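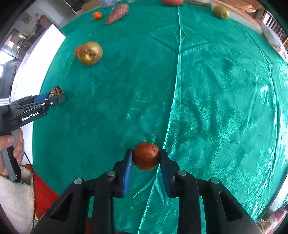
Appel à participants : étude sur les habitudes de goûter et de collation chez l'adulte

Bernville, secteur Solís

Le bureau d'études Movar recherche des habitants de Bernville et des communes voisines pour une étude sur les collations prises entre les repas. L'étude porte sur les horaires, les quantités et le choix des produits (fruits, biscuits, produits laitiers, boissons sucrées ou non). Elle ne comporte ni prise de sang, ni régime, ni complément alimentaire.

Profil recherché

Femmes et hommes de 30 à 62 ans, vivant seuls ou en famille, qui mangent ou boivent quelque chose en dehors des repas au moins quatre jours par semaine. Les personnes qui travaillent en horaires décalés sont les bienvenues, nous en manquons encore. Il faut lire et écrire le français sans difficulté et disposer d'une adresse électronique.

Ne peuvent pas participer : les personnes allergiques aux fruits à coque, à l'arachide ou au lait, les femmes enceintes ou allaitantes, les personnes suivant un régime prescrit par un médecin, ainsi que les salariés de l'agroalimentaire et de la grande distribution. Un seul participant par foyer.

Déroulement

La participation dure trois semaines. Pendant les deux premières, vous remplissez chaque soir un carnet en ligne (cinq à dix minutes). On y note ce qui a été consommé, l'heure, le lieu, et si la collation était prévue ou non. Les jours sans collation se notent aussi.

La troisième semaine, vous venez une fois dans nos locaux, 30 rue Galness, pour une séance de dégustation suivie d'un entretien individuel. Compter deux heures en tout. Les séances ont lieu le matin à 10 h ou l'après-midi à 15 h 30, au choix selon les places restantes. Merci de ne pas fumer et de ne pas boire de café dans l'heure qui précède, et de venir sans parfum.

Une première série s'est tenue en avril. Les personnes qui y ont participé ne peuvent pas se réinscrire.

Indemnisation

62 euros par virement, versés dans le mois qui suit la séance. Le carnet doit être rempli au moins douze jours sur quatorze. En cas d'abandon avant la séance, aucune somme n'est due. Les frais de bus sont remboursés sur présentation du ticket ; le stationnement ne l'est pas.

Données personnelles

Les réponses sont enregistrées sous un numéro et conservées séparément de vos coordonnées. Vous pouvez vous retirer à tout moment, sans donner de motif, et demander l'effacement de vos réponses.

Inscription

Écrire à Apolinar Zavala, chargé du recrutement, à l'accueil de Movar ou par le formulaire du site, avant le 14 juillet 2026. Indiquer votre âge, votre commune, vos horaires de travail habituels et vos allergies éventuelles. Référence à rappeler : 513. Une réponse est envoyée à tous les candidats, y compris en cas de refus.

Les locaux sont accessibles en fauteuil roulant par l'entrée côté cour. Prévenir lors de l'inscription pour que le portail soit ouvert.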